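4.2 Where swept matter goes

The claim we set out to test is an old one in household studies: that a long-handled dustpan lets a person clear a floor without bending, and so makes sweeping easier. Nordin repeats it, and so does almost everything published after. We are less sure. The claim treats the task as one act, when our coding sheets show at least two. One is getting the debris onto the pan. The other is keeping it there while the pan is lifted, turned and carried to a bin. The first has been measured many times over. The second has mostly been assumed.

Fig. 3 shows why we think the assumption is weak. The pan is upright on the tiles, and the small clump of whitish and brownish scraps rests against the inner back wall. A raised lip runs around the top and one side. Makers tend to present such a lip as proof that nothing will fall out. It is no such proof. A clump that sits well in a still pan tells us little about what fine dust does during a walk of several yards, and Kurkow's trials, which are often cited on this point, used dry rice.

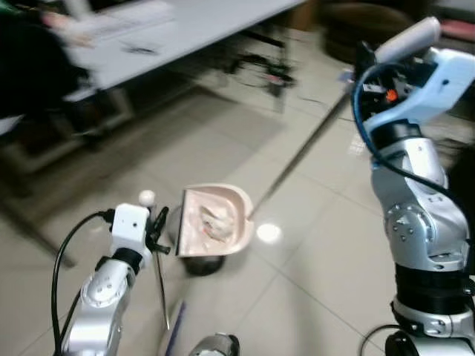
Figure 3. Pink dustpan with long gray handle, upright on a tiled floor, with a small clump of debris inside.

Handles raise a second problem. Of the 2000 sweeping episodes in the Saltell diaries, 84 mention a handle at all, and most of those are complaints. Ghaffari reads this as a sign that handles work well enough to go unnoticed. Rustad, using the same diaries, reads it as a sign that people were never asked. We side with Rustad, though we would not put much weight on either reading - a diary is a poor tool for recording what the hand is doing.

We also doubt that rooms can be left out of the account. Earlier work was carried out mainly in test kitchens with bare walls and clear floors. Living rooms have shelves, screens and recesses, and a long handle needs space to swing. The room in Fig. 4 has a long white wall shelf with a dark recess under it, and a television screen set into the recess. Whether furniture of this kind changes how people sweep is an open question. Our own data cannot settle it, and we are wary of studies that say theirs can. 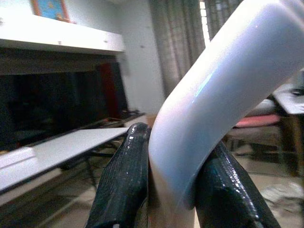

Figure 4. Curved white tube in the foreground; wall shelf, recess and television screen behind.

Lie and Olmedo have suggested to us that a simple weighing of the pan before and after the walk to the bin would answer the first question. It might, for grit. For hair and lint the losses would be smaller than the error of any kitchen scale we have tried, including the Drandetti model used in Section 3. We therefore report no figure for carrying loss and treat the two acts separately in the tables that follow.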